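How We Are Building a Robot Helper in Our Workshop
21 Oct 2023

Hello again, young builders! A lot of you have been asking what we get up to at Grurkel on the weekends, and so today I thought I would pour myself a big mug of cocoa and tell you all about it. It might take me a while, because I do tend to wander off when I talk about the workshop, but I promise I will always come back to the robot.

Grurkel is a shared workshop. That means a whole bunch of people use the same room, the same tools and the same very squeaky vise. Some people build birdhouses. Some people fix bicycles. And a few of us are building a robot named Trevska, who is going to help pass things to people when their hands are full.

Have you ever tried to hold two pieces of wood together and pick up a screw at the same time? You run out of hands very quickly! That is how the whole idea started. I was gluing the lid of a toy box last December, and I needed a clamp, and the clamp was on the other side of the room, and I stood there hugging that toy box for so long that my nose began to itch. I thought to myself, wouldn't it be nice if something could bring me that clamp?

So, what is a robot, really? You might be picturing one from a movie, with flashing eyes and a funny voice. Most robots don't look like that at all, and plenty of them never say a word. A robot is a machine that can find out something about the world around it, work out what to do, and then move to do it. Those jobs are often called sensing, thinking and acting. A toaster gets hot and pops up your toast, but it can't look around for a slice of bread, so most people wouldn't call it a robot. (My toaster can't even brown both sides the same, but I am fond of it.)

Let's talk about arms first, because arms are my favorite.

Hold your own arm out in front of you. Go on, I'll wait. Now bend your elbow. Turn your wrist. Lift your shoulder up toward your ear. Every one of those places where your arm bends or turns is called a joint. A robot arm has joints too, and the stiff parts between them are called links. Your links are bones! On many robot arms, every joint has its own motor tucked inside, and a motor is a part that turns electricity into movement.

Now try something for me. Keep your elbow perfectly straight and try to touch your own nose. You can't do it, can you? (If you can, please write in, because I would love to know how.) Joints are what let an arm fold up small and then stretch out long, and that is why a robot arm with a good elbow can reach places that a straight stick never could. When we plan where Trevska's hand should go, we have to think about the shoulder and the elbow at the same time, or else the hand arrives nicely and the elbow bumps the shelf. We have bumped the shelf quite a lot. There is a dent in it shaped like a small moon.

On the end of the arm goes the hand, and robot builders usually call it a gripper. It doesn't need to look like your hand. Lots of grippers have just two fingers that slide or swing toward each other, a bit like the way you pinch a pea off your plate. Two fingers sounds like very few, but pick something up with only your thumb and your pointer finger and you will see how much you can do. You can hold a pencil, a sock, a cracker, or the corner of a blanket. Tying a shoe is another matter, and I wouldn't ask a two-finger gripper to try it.
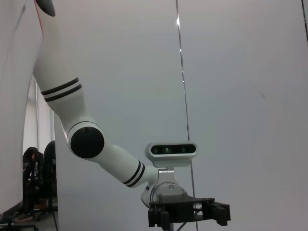 Why would anybody put a camera on a robot's wrist?
A camera on the wrist moves along with the hand, so the robot gets a close look at whatever it is reaching for. A camera far across the room might have its view blocked by the arm, but one near the gripper can keep watching as the fingers get closer.

Some cameras have more than one lens looking the same way, and these are called stereo cameras. There's a lovely reason for them, and you can test it with your own two eyes. Hold up one finger close to your face. Shut your left eye and look at it, then switch and shut your right eye. Your finger seems to jump sideways! Now hold your finger as far away as you can and do it again. It jumps much less. Your brain uses that difference to work out how far away things are, and a computer can do the same sort of sum with two pictures taken side by side. The white camera above our black gripper is a stereo camera, and it is the part that took me the longest to understand, so don't worry if you need to read this bit twice. I certainly did.

Now for the thinking part. Robots don't know anything until somebody teaches them or writes down what to do. The instructions are called a program, and a program has to be very, very clear. Suppose I asked you to get me a cup from the kitchen. You would know to walk around the table, open the cupboard and bring the cup back the right way up. You wouldn't need telling. With a robot you have to think about every little step – move the arm up, turn the wrist, open the fingers, come down slowly, close the fingers, check that the cup is there, and lift. If you forget the part about opening the fingers, the robot will try to pick up the cup with its fist!

We have a program called Tanguy that runs all of these steps for us. At the moment it has 42 steps in it for picking up one foam block and putting it down again, which seemed like an awful lot to me when I first wrote them all out on the back of an old calendar. We tried it with roughly 300 practice pickups over the summer. In the early ones the foam block went flying more often than not, and one time it landed in my lunch. Foam doesn't improve a cheese sandwich.

Every time something went wrong, we changed one thing and tried again. Please notice that I said one thing! If you change the speed and the finger squeeze and the starting place all together, and then it works, you won't know which change fixed it. Scientists and engineers are careful about this, and I am trying to be careful too, although I get excited and forget.

Squeezing is a funny problem all by itself. If the gripper squeezes too softly, the block slides out. If it squeezes too hard, the block gets squashed, and a real egg would be a terrible mess. We humans feel with our skin how hard we are holding something, and we hardly ever think about it. Next time you pick up a ripe banana and then a heavy book, pay attention to your fingers and see how different the two squeezes are.

I should also tell you about staying safe, because robot arms can be heavy and strong, and they can't always tell that you are standing there. At Grurkel we have a few rules, and everybody follows them, even the grown-ups who have been building things for 400 years (all right, it only feels that long to my knees).

Stay outside the yellow tape while the arm is switched on.
Tie back long hair and roll up floppy sleeves.
Know where the big red stop button is before anything moves.
Say "Moving!" in a loud voice before you press start.

That last rule is everybody's favorite, and I think some of us say it rather louder than we need to.

Would you like to build a hand of your own? You don't need a motor, or a computer, or a workshop. Cut the shape of a finger out of stiff card and fold it in a few places so it bends like your own finger. Cut a drinking straw into short pieces and tape one piece between each pair of folds. Thread a long bit of string through all the straws, tape the end of the string firmly to the fingertip, and then pull gently on the other end. The finger curls! The string is doing the work that tendons do inside your hand. Ask a grown-up to help if your card is too tough for your scissors. Make a second finger and face it toward the first, and you have a gripper. Mine could pick up a cotton ball, and after I put a dab of rubber glue on the tips and let it dry, it managed a grape.

Next on our list is a thing we call the Zasach, a low tray with a separate spot for every tool, so that Trevska will know where to look for the clamps. I have been sanding it all morning and there is dust in my cocoa. If you make a card gripper, draw us a picture of the strangest thing it managed to lift, and ask a grown-up to help you drop it in the box by the workshop door.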